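Re: [home-machines] can they clear a table yet? 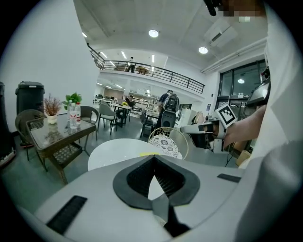

Two hand-held grippers by the round white table, plants and water bottles on the glass one behind.

Berwyn Pritchard wrote:
> Loredana, does any of it work yet? I'd love something to
> clear up after tea!

Dear Berwyn,

Lovely to hear from you, and sorry for the slow answer (October ran away with me). Not quite yet, I'm afraid. Ottavio reckons 3000 goes at picking up a bottle might do for bottles, but wicker chairs and pot plants are another matter, and I wouldn't trust it near your good cups! Do ask Meron about Plenley, she knows far more.

Warmly,
Loredana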